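Search this manual... Go
Shares 419 Comments 2

Kuvside Room Guide
Section 2: Preparing the room and the mat

Read this section fully before anyone puts on the headset. The person wearing it can forget where the furniture is.

1. Choose a standing place with 2,000 mm of free floor in front.
2. Push the office chairs to the wall. Chairs with wheels like to come back – check them again later.
3. Switch on the ceiling light.

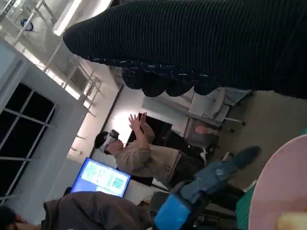
4. Fasten the headset strap at the back of the head. It should be firm, but it must not press.
5. Let the person lift both hands slowly to the chest and open the fingers. If something is touched, move the thing, then repeat step 5.

CAUTION: Do not speak suddenly from behind to a person who wears the headset. Say first who you are.

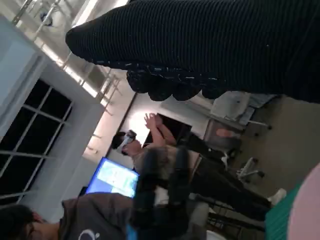 by Qiu

6. Lay the cutting mat flat on the floor, grid side up.
7. Put the bowl in the middle of the mat and the pastry on the left of it.

Note: Use the bowl empty. A glazed pastry can leave sugar on the grid, so wipe the mat with a damp cloth after each session.
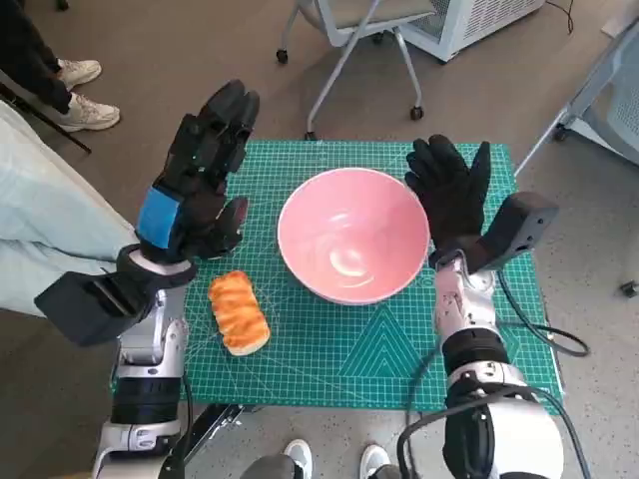 Can I use a plate in place of the bowl?
A deep plate is fine, if it stands steady on the mat. A flat one is too easily pushed away.

8. Lead all cables to the outer side of the mat. Nobody should have to step over them.
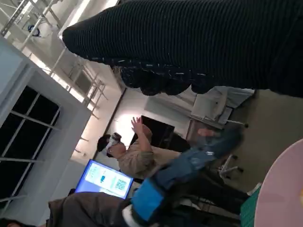
9. For a pause, the person stands still and takes the headset off with both hands. Put it on a table – never on a chair.

Kuvside, Trorthorpe | Contact | Copyright 2022 | Back to top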